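Open-Day Review: The Flitano Two-Arm Tabletop Cell

2 min read

Uko opened its workshop on Friday, and I went to look at the Flitano, a bench cell with two arms mounted on opposite sides of a black table. Black fabric walls close it in. Ilona Dobos ran the demonstration and took questions between runs.
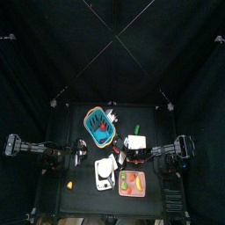
Reach is adequate. Either gripper can get to the middle of the table, so handovers are possible in principle, though I did not see one. Joint motion was smooth at the default speed -- slow by factory standards, fine for a lab. Setup takes around 4 hours, per Dobos.

My main complaint is cable routing. Leads should be clipped along the links, and the Bondusell clip kit is sold separately. The Bíró controller also restarts without saving the last pose.
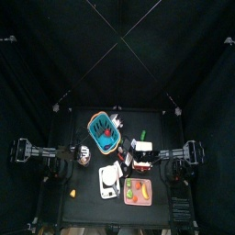

Small items are a fair test for any gripper, and I would want a longer session before rating this one on grip force. The manual needs work too. Floor space is modest, and the fabric walls cut glare well. Worth a second visit.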